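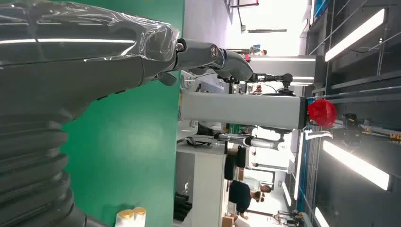
明るい緑色に塗られた壁

字幕翻訳の仕事を聞く　アスマー・ハムディ(Asmaa Hamdy)さん

アスマー・ハムディさんはアラビア語と日本語のあいだで字幕をつくっている。カイロで日本語を学び、東京の大学院を出て、いまは配給会社シカリ(Sikari)から受ける長編の仕事が中心である。二月に最新の担当作「カブレラ(Cabrera)」の納品が終わったところで、午後二時から話を聞いた。会話はほとんど日本語で、ときどきアラビア語の単語が混じった。

最初に「カブレラ」の分量をたずねた。九十分の映画で、字幕の枚数は587枚だという。業界では字幕のひとかたまりを「枚」と数える。

「せりふの多い映画だと九十分で千枚を超えます。今回は少ないほうです。港町の話で、主人公の兄が無口なんです。少ないから楽かというと、一枚ごとに目が行くので、変な訳を置くと目立ちます。千枚あるときのほうが気は楽かもしれません」

字幕は一枚につき二行まで。一行に入る字数も決まっている。俳優が話している時間から、読める字数を割り出す。目安は一秒に四文字だとハムディさんは説明した。

「一秒半のせりふなら六文字です。アラビア語で一秒半あると、あいさつをして、相手の母親の具合を聞いて、神さまへの感謝まで言えます。それを六文字。『お母さんは?』で六文字使います。記号も一文字に数えるので」

指を折って確かめてから、そうですね六文字です、と言い直した。

字幕づくりは「ハコ書き」から始まる。せりふをどこで区切って一枚にするかを台本に書き込んでいく作業で、訳す前に全編分を済ませる。ハムディさんは今も紙の台本に鉛筆で線を引く。画面上で区切る人が増えたが、息継ぎの位置は紙のほうが覚えやすいそうだ。

「区切りを間違えると、あとで訳がどうにもならない。俳優が言いよどんで、そこで顔を上げる。顔を上げる前に答えが字幕に出てしまったら、その人の芝居を取ってしまうことになります。だから区切りに時間をかけます。九十分の作品で三日。訳は一週間から十日です」

区切りが終わると、エルニク(Ernik)という字幕用のソフトに時間を打ち込む。ショートカットキーの配置が独特で、最初の一か月は苦労したらしい。別のソフトに替える気はないかと聞くと、もう指が覚えてしまったのでこのままです、という返事だった。

方言の話になると、口数が増えた。

「アラビア語は書き言葉と話し言葉がかなり離れています。話し言葉も国で違う。『カブレラ』の登場人物はモロッコの言葉と、スペイン語混じりの言葉を話します。わたしはエジプト人なので、モロッコの早口は全部は聞き取れません。恥ずかしい話ではなくて、みんなそうです。台本をもらって、わからないところはラバトの出身の友人に電話します。一回の電話が長いです。四十分くらい料理の話をして、最後の五分で質問に答えてくれます」

では、その違いを日本語の字幕でどう出すのか。関西弁や東北弁を当てる方法もあるが、ハムディさんは使わない。

「大阪の言葉にしたら、観ている人は大阪を思い浮かべますよね。モロッコの港なのに。それに、わたしの日本語は教室で覚えた日本語なので、方言を書くと嘘になります。一度だけ、おばあさんのせりふに『〜じゃ』を使ったことがあって、試写で自分で聞いて、いや、読んで、すぐ直しました。日本のおばあさんも『じゃ』とは言わないですよね。少なくともわたしの大家さんは言いません」

代わりに使うのは、敬語の段差だという。よその土地の人に話すときだけ「です・ます」にする。家族のあいだでは主語を落とす。観客が意識しなくても、誰が身内で誰がよそ者かがわかるように組んでいく。「カブレラ」では、妹が兄に対して途中から「です」を使いはじめる場面がある。原語では呼びかけの言葉が変わるだけだが、その変化を日本語で拾うために語尾を変えた。

宗教の表現についても聞いた。アラビア語の日常会話には神の名が入る決まり文句が多い。

「『インシャーアッラー』は、まじめな約束のときも、断りたいときも言います。映画だと俳優の目を見ればどちらかわかる。字幕では『きっとね』にしたり『そのうち』にしたりします。『神が望むなら』とそのまま書くこともありますが、一本に一回か二回です。毎回書くと、その人がとても信心深い人に見えてしまいます。ただのあいさつなのに」

逆に、残さなければならない場面もある。以前担当した作品では、病院の廊下で父親が同じ言葉を何度も繰り返した。配給側からは、繰り返しなので二回目以降は字幕を出さなくていいと言われた。ハムディさんは三回目だけもう一度出した。担当者とのメールのやりとりは長くなったが、最後はその形で通った。

「言い負かしたわけではないです。締め切りが来ただけかもしれません」

仕事を始めたきっかけは、大学院のころに手伝ったウナ(Wuna)という小さな映画祭だった。当時の会場は公民館の二階で、字幕は映写と別に、人の手でスライドを一枚ずつ送って出していた。その送り役が彼女だった。

「ボタンを押すだけです。でも早く押しすぎると、お客さんが先に笑ってしまう。俳優がまだ言っていないのに。遅いと誰も笑わない。暗い中で一時間半ずっと押していると、どこで人が笑うか、どこで咳をするかがわかってきます。訳の勉強はもちろん学校でしましたけど、間の勉強はあそこでした。ずれて送ってしまって、夫婦げんかの場面で夫と妻のせりふが入れ替わったこともあります。意外と話が通じていました」

映画祭の手伝いは二年続け、三年目に短編の翻訳を任された。最初の作品の字幕は今でも見返せないという。理由は漢字の多さだそうだ。

「難しい漢字を知っていることがうれしかったんです。『躊躇』とか『憂鬱』とか、書けるところを見せたかった。でも画面で読む人にはじゃまです。黒い塊が二つ出てきて、それで時間が終わってしまう。いまは『迷う』と書きます」

一日の過ごし方は決まっている。朝は六時に起き、午前中に訳す。昼を食べたあとは新しい訳をつくらず、前の日の分を音を消して読む。音を消すのは、耳で補ってしまうのを防ぐためだ。夕方、今度は音だけを聞いて訳を声に出す。隣の部屋の人に一度、誰かとけんかをしているのかと心配されたことがある。

報酬についても率直に答えてくれた。作品の長さで決まる契約が多く、せりふの量や下調べの時間は計算に入らない。歴史ものは調べることが多いので割に合わない。それでも引き受けるのかと聞くと、少し考えて、作品によります、と言った。昨年は二本断ったそうだ。

機械翻訳の下訳を直す仕事の依頼も来るようになった。何度か受けたが、今は断っている。

「直すのに、最初から訳すのと同じ時間がかかりました。下訳があると、その言葉が頭に残ってしまうんです。自分なら選ばない言葉なのに、もう読んでしまったから、そこから離れるのに力がいる。人の下訳でも同じです。便利だという人もいますから、わたしのやり方に合わないということですね」

これから字幕をやりたい人に何を勧めるかと聞くと、日本語の落語を聞くこと、という答えが返ってきた。登場人物が誰に向かって話しているか、名前を言わなくてもわかるからだという。ハムディさん自身は洗い物をしながら聞いている。いちばん好きな噺は「粗忽長屋」で、アラビア語に訳そうとして三回やめた。

「自分の死体を抱いて、抱かれているのは確かにおれだが、抱いているおれはいったい誰だろう、と言いますね。アラビア語だと動詞を活用させた時点で、誰が何をしているか全部はっきりしてしまう。はっきりしたら、あの話は終わりです。四回目は、来年あたりにやるかもしれません」

次の仕事はチュニジアの長編で、台本は届いたばかりだという。まだ開いていないと言いながら、冒頭が結婚式の場面で、十人以上が同時にしゃべっていることはもう知っていた。

コメント(4)

まめ大福
「お母さんは?」で六文字、数えてしまいました。ハコ書きという言葉を初めて知りました。

通りすがりの映写係
手送りの字幕、私も昔やりました。一枚飛ばしたときの冷や汗は今も夢に見ます。戻すか進めるか迷っているうちに次のせりふが来るんですよね。

k_nishi
「カブレラ」の公開時期は決まっているのでしょうか。近くの映画館でもかかるといいのですが。

さじ
アラビア語を習って二年目です。インシャーアッラーの訳し分け、先生に宿題の提出日を聞かれたときに使ったら笑われました。断りのほうに取られたみたいです。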